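Tuesday, workshop notebook

Got in early and went straight to the pale tabletop, the one we did with the Vundus oil in March. Wanted to know if the grain raised again after Esi wiped it down last week. It did, a bit! Went over it by hand with 200 grit (long strokes, following the grain as well as I could, and it wanders all over the place on this board), then vacuumed, then a tack cloth. Took me 40 minutes with a coffee in the middle.

Araba thinks we should have gone finer. Maybe — but the Gollilell pads are all used up and I wasn't going to wait for the order. Cường, if you're reading this, the new box goes on the shelf by the sink, please, I hunted for ages last time.

Oil question is still open. Ekow likes one thin coat and leave it be, I'd rather do two and buff between.
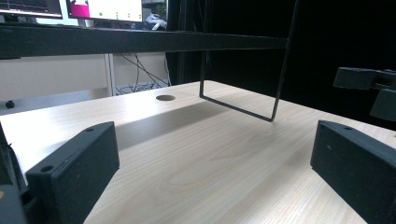

The waviness bothers me less than it did, I have to say. I was all set on something plainer when we picked the wood and now I'm glad Eskil talked me out of it. Still to do: underside, and the front corners want easing a little more. Check the oil tin before Araba goes shopping, I think it's nearly out.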